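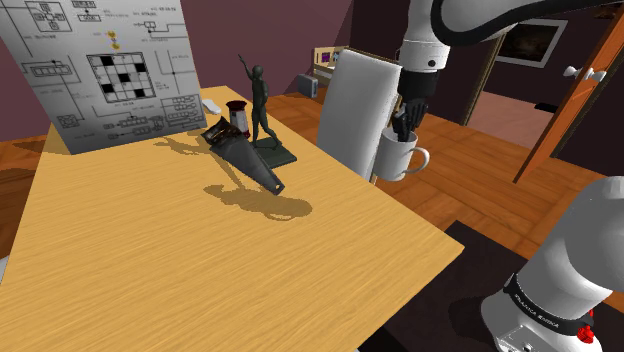 Workshop Tips: Setting Up Simulated Bench Scenes for Grasp Tests

These notes come from the Pirnex trials at Riihimäki, where we compare how a grasp policy scores in simulation with how it scores on a real bench. Heikki Saarela wrote the first version. Bence Antal added the parts on shadows and mugs.

Mixing objects. Put long, flat and hollow things on the same table. A hand saw, a figurine and a mug call for three different approach angles. With only boxes and cans, our scores in simulation ran high and did not carry over to the bench.

Shadows. Use one strong light for part of the set. A figurine with a raised arm throws a shadow shaped like a person, and early policies sometimes reached for shadows of that kind. Keep the light direction in the log with each run.

Mugs. Record whether a finger goes inside the rim, and which way the handle points. Score a lift only after the mug has been held for 8 seconds. Lifts at or past the table edge are logged apart from lifts over the table, as a drop there ends the run.

Printed sheets. Dense line diagrams behind the objects are a fair test of the segmentation step. Vary the sheet between runs. A grid with filled black cells gave us more false edges than plain text did.

Surfaces. Change the wood grain and the wall color together. When we changed only one, the policy learned the other.

Results so far. The April set had 559 simulated runs. Failures fell into 17 types, and almost 26 percent of them were thin tools lying flat. The Endo planner did better on handles and worse on blades. Vonder was the slower of the two and was dropped from the saw tests.

Before a batch:
- Check that every object rests on the table and does not sink into it.
- Fix the random seed and write it down.
- Run one grasp at low speed and watch the contact forces.
- Save the failed runs too.

Bench figures for the same objects will be added to the table when the second gripper has been calibrated.

Print this page | E-mail this page
17 shares | 8 comments

Related tips
Measuring Friction on Glazed Cups
Labeling Failed Grasps
Keeping a Seed Log
Matching Bench Lights to a Render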